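Koltley Cable Keeper for wrist-mounted connectors
Part no. 1439
In stock, ships from our Arnov warehouse

The Cable Keeper is a small clamp that holds a cable snug against a robot wrist. We began making it after our own garment-folding cell stopped dead in September with a fault code reading 614, which the controller manual helpfully defines as "general".

The general thing was a cable. Every time the arm reached under a sleeve, the slack swung out and snagged, and the connector backed off by a hair. The arm then lost its gripper signal, opened its fingers and dropped the shirt. On a good day it carried on folding air until somebody hit the stop button. We replaced the connector, then the cable, then the gripper board, in descending order of optimism.

Black clothing made the whole business harder to diagnose. A black cable over a black shirt is a fine piece of camouflage, and we spent most of a week blaming the vision software, which has still not had an apology.

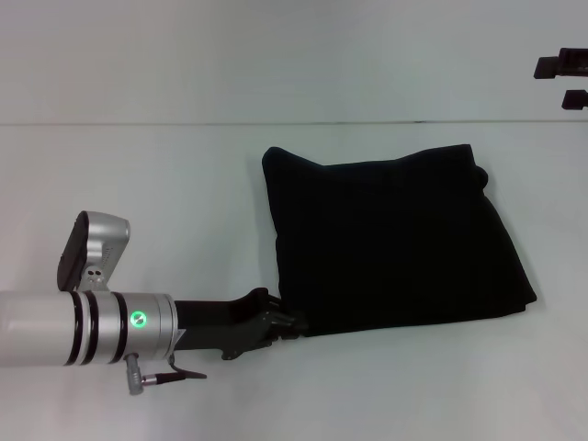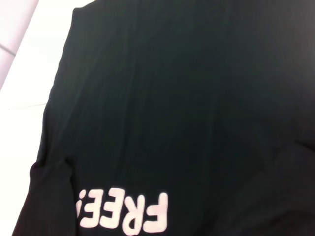
The Keeper clips around the connector body and guides the cable back along the arm with a fixed bend. It won't fix a cable that has already been chewed. If yours shows cracked insulation or bare colour at the plug, replace it first.

What's in the bag
Clamp body, grey nylon
3 liners for different cable diameters
6 stainless screws (you need four; the floor will claim the others)
Hex key

Fitting
Isolate the arm and lock it out before you put your hands anywhere near the wrist. A loose connector can drop the signal and bring it back without consulting you, and an arm that recovers mid-fitting is a safety matter, whatever the status light says. Seat the connector, choose the liner that grips without flattening the cable, and tighten evenly. Then jog the wrist slowly through its full travel and watch the slack at both ends.

Compatibility
Fits Odera and Breleo wrist connectors. Not suitable for arms with internal cabling, whose owners may enjoy their smugness in peace.

Warranty
Up to 3 years on the clamp body. Liners are a wear item. Shirts are not covered.

Page updated 2024-04-25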